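Putting the Winter Coats Away (and Getting Them Back in One Piece)

Every spring I tell myself the coats can stay on the hooks a little longer, and every spring the hooks win. One came out of the wall at the Donnelly Street apartment with a fistful of plaster attached, at 7 in the morning, under the combined weight of two parkas and a bathrobe that had no business being there. So now I do this in March, like a grown-up, on the bed, with the radio on.

Start with the pockets

All of them. The inside one you forgot about, the little one on the sleeve, the one with the hole that leads into the lining. A single paper tissue in the wash will turn a dark jacket into something that looks like it slept in a bakery. Lip balm is worse. Lip balm melts in the dryer and leaves a greasy spot shaped like a country, and you will be wearing that country next winter.

If something has slipped through into the lining, work it along with your fingers back to the hole it went in by. Then sew up the hole. I kept a house key in the hem of a coat for most of a year this way, and I can't recommend it as a security system.

Close everything

Zip the zippers, snap the snaps, press the hook-and-loop tabs shut. An open tab will find the one knitted thing in the load and attach itself for life. Turn the jacket inside out if the shell is the thin shiny kind, and pull the sleeves all the way through so they don't come out of the machine as two wet fists.

Wash it before you store it

I know. It looks clean. Look at the inside of the collar and get back to me.

Most synthetic quilted jackets will take a cool gentle cycle, but read the care label first. Down needs its own soap and a lot more patience. Half the detergent you'd normally use is plenty, and skip the fabric softener. Run a second rinse if your machine has one. Mine is an old Grandix with a dial that has lost its numbers, so I go by sound.

For the collar, rub in a little dish soap with a soft toothbrush and leave it while you make coffee. Don't scrub across the quilting stitches. They're holding the stuffing where it belongs, and once one line of them lets go, the filling heads south and stays there.

Drying, which takes forever

Low heat, a couple of clean tennis balls, and more time than seems reasonable. Take the jacket out between rounds and pull the clumps apart by hand. When you think it's dry, squeeze the thickest part of the body and hold it to your cheek. Cool means damp, and damp means you'll open the bag in November and shut it again very fast.

Get it onto something flat

Folding a padded jacket in the air is a job for people with four arms. Use the bed or a table, and spread the thing out wide so you can get at the collar and the sleeves before you do anything else. Push the air out with your forearms, working from the neck down to the hem. Smooth out the lumps if you like, but a quilted jacket has creases the way a dog has hair, and you'll be there all night. 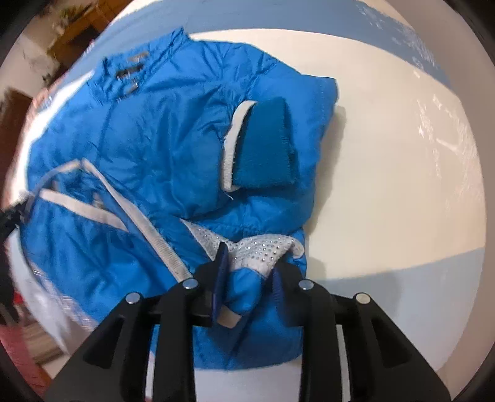 Fold knits separately. I've been guilty of leaving a sweater lying on top of the coat and rolling the two up together to save a trip, and the sweater always comes out with fuzz from one end to the other. Any tape or ribbon with ribs to it is also better off on its own, wound loosely around your hand and tucked in a sock. Snip loose threads with scissors. Pulling is how you get a second loose thread and a longer evening.

For the fold, bring the sleeves in across the body, then fold in the sides, then roll up from the hem. Don't strangle it.

Brijesh Jaiswal: I'd go easy on the rolling, even. I packed ours tight in those vacuum bags for two summers and the padding never got its bounce back. Now they go loose in an old pillowcase on the top shelf. Takes up more room, but the kids' coats still look like coats.

Fair, and I've come around to the pillowcase. Vacuum bags are wonderful for spare blankets and a slow death for anything puffy. If you must use one because your closet is the size of a cereal box, leave some air in it, and let the coat out as soon as you can.

Where it goes

Somewhere dry and dark that isn't the basement floor. Under the bed is fine. A suitcase is fine too, provided you don't plan to travel. Cedar blocks smell nice, and a light sanding brings the smell back when it fades. I bought a tub of Wurniditz sachets one year and the whole hallway smelled like an elderly church, so maybe start with one.

Put a scrap of masking tape on the outside saying what's inside. "Misc." doesn't count. I have 5 bags marked "Misc." and at least one of them is other bags.

In the fall, take everything out the night before you need it, give it a good shake, and run it through the dryer on low for a few minutes with the tennis balls. Then check the hooks.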